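Bench Automation Forum > Kits and Hardware > Reviews
Thread: Gorkska two-arm enclosure kit, worth it?

framerail_dan
Has anybody here bought the Gorkska two-arm kit? I mean the bundle with the enclosure, both arms, grippers and wrist cameras. Lovance lists it at $890 over the price of the bare arms, and I can't tell from their page what the extra money gets me besides aluminum rail and wall panels. I already have a table and a box of brackets. My use would be simple sorting and rack loading, small household stuff.

rntuli
I've had one since November. Assembly took two evenings. The rail pieces are cut square and the holes lined up. The arms bolt to the long front rail, so once you set the spacing it stays set. That was my main complaint with my old setup, where each arm was clamped to the table edge and I was recalibrating all the time.

We mostly run mugs and a dish rack on ours.

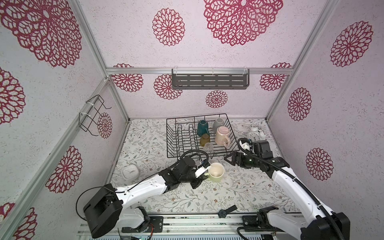
Left arm holding a mug by the rim, right arm open beside it.

The grippers do fine on a rim grasp. Handles are harder. If a mug is lying tilted in the rack I usually have to slow the approach way down or it nudges the one next to it. Clear glass is the worst for the wrist cameras, as you'd expect.
Riaan

kelpie77
What's with the wallpaper? Does that come with the kit?

rntuli
No, the panels ship plain white. We change the wall and table coverings so the vision model doesn't get used to one background. Peel and stick paper from the hardware store. Trim it before you put the panels into the rails, not after.

framerail_dan
Thanks. And the shelf and wire rack on the walls, are those in the box?

rntuli
Not in the box. You can hang whatever you like off the rails with hooks or cable ties. Keep it light.

oldservo
I'll be the one to disagree. I returned mine. The arms are good, no argument there, but you can build that enclosure from stock extrusion for a lot less and get the size you want. The Gorkska one is too tight. With both arms working near the back they get in each other's way, and anything in the back corner ends up behind a wrist. I was also not happy with the cable routing. It loops along the outside of the arm and there's only a clip or two to hold it.

Neelam D.
I run a Msimang pair at work and a Gorkska at home, so I can compare. oldservo is right about the size. On the cables I disagree. I have never snagged one, and an outside cable is a lot easier to swap than one buried in the arm. The Msimang frame is roomier, but the delivery took 13 weeks and the manual was bad.

oldservo
Snagged mine the first week. Maybe I had too much slack in the loop.

Neelam D.
Could be. I shortened mine at the base and left the wrist end alone.

kelpie77
How is support? I had a bad time with Ketetell and don't want to repeat it.

rntuli
Lovance answered me the same day, both times I wrote. One question was about a loose gripper finger and they mailed a new pair. I don't know how they handle a dead joint. Warranty is up to 2 years, depending on the part, so read the list before you order.

framerail_dan
OK. I think I'll buy the bare arms and try my own frame first. Riaan, could you measure the distance between the two base mounts on your front rail?

rntuli
Sure, I'll do it tonight after 6 when I'm back at the bench.

oldservo
Post it here and not by PM, please. I'd like to check it against my build.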